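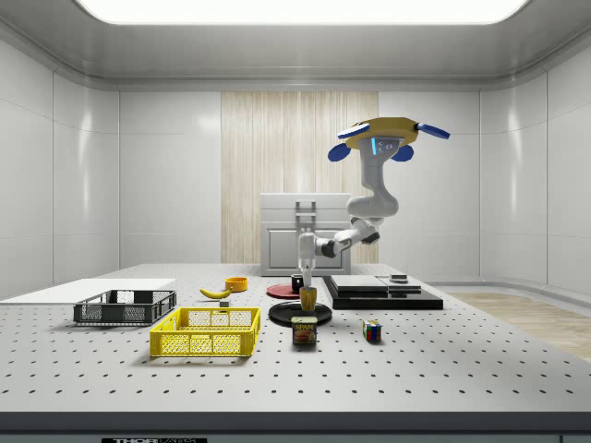
Gramness Rural Clinic – Walk-Through Inspection, March
Checklist with inspector's comments

Site type: primary care clinic with vaccine storage and a small maternity room
Catchment: 2,034 registered patients
Checklist version: 3
Ratings: Satisfactory (S), Needs attention (N), Not met (X), Not applicable (NA)

Section A. Entrance and waiting area

A1. Entrance free of obstructions, ramp usable by a wheelchair – S
A2. Ramp handrail firm on both sides – N
Left rail moves at the lower post. Two of the four bolts are missing. The clinic has a work order open with Giraldo for the repair but no visit has been booked.

A3. Opening hours and emergency number posted where they can be read after closing – S
A4. Patients with a cough or fever seated apart – N
A separate bench is set out, but it is next to the registration window and everyone has to pass it. Staff agreed to move it to the side porch. The porch has a roof but no heater.

A5. Drinking water available – S

Section B. Hand hygiene and infection control

B1. Running water at every hand-washing point – X
The sink in the dressing room has had no pressure since January. Staff are using a bucket with a tap. The bucket was clean and had a lid, but this is a stopgap and was also noted at the last visit.

B2. Soap or alcohol rub at every point of care – S
B3. Gloves in at least two sizes – N
Medium only. Large are on order.

B4. Sharps containers closed when three-quarters full – S
B5. Waste sorted by color of bag – N
General waste found in the infectious waste bin in the maternity room. The poster above the bin is faded and hard to read. Replace it.

B6. Autoclave log filled in for each cycle – S
The indicator strips are taped to the page next to each entry, and this makes checking quick. Other Lesex district clinics should do the same.

Section C. Vaccine and medicine storage

C1. Refrigerator between 36 and 46 degrees Fahrenheit at time of visit – S
C2. Temperature recorded twice a day – N
Morning readings are complete. Afternoon readings are missing on several days, mostly when one nurse was covering both rooms. Assign the 4 p.m. reading to the registration desk.

C3. No food or drink in the vaccine refrigerator – S
C4. Stock card matches the shelf – N
Card for oral rehydration salts shows 953 packets. The shelf count was 900. The difference is probably a transfer to the outreach team that was never written down, but there is no slip to show it. Recount at the end of the month and correct the card, with initials.

C5. Expired items removed and stored separately – S
C6. Controlled medicines under two locks – S
Keys were held by two different people, as required.

Section D. Power, fire and building

D1. Backup generator starts and carries the refrigerator – S
Started on the second pull. Ran for 20 minutes under load with no fault.

D2. Fuel for 48 hours on site – N
About a day's worth by the dipstick. Fuel must also be moved out of the boiler room – see D3.

D3. Fuel and oxygen stored away from heat sources – X
One fuel can was standing within arm's reach of the boiler. It was moved to the outside cage during the visit. Oxygen cylinders were upright and chained.

D4. Fire extinguishers in date and gauge in the green – S
D5. Exits unlocked from inside during opening hours – S
D6. Roof and ceilings free of leaks – N
Stain above the records shelf, dry to the touch. The shelf should be moved until the flashing has been looked at.

Section E. Referral and transport

E1. Ambulance number and backup number posted at both phones – S
E2. Referral forms in stock – S
E3. Receiving hospital confirmed – N
Forms still list the old maternity ward. Deliveries with complications now go to Clusero. Cross out and stamp the old forms until new ones are printed.

Items to be closed before the next visit

B1, dressing room sink: clinic to send the plumber's report to the district office within two weeks.
D3, fuel storage: corrected on site, to be checked again without notice.
A2, handrail: put a cone at the lower post until the bolts are replaced.

All other N items are to be closed within 60 days. Send the signed copy back to the Lesex office and keep one in the clinic binder, behind last year's.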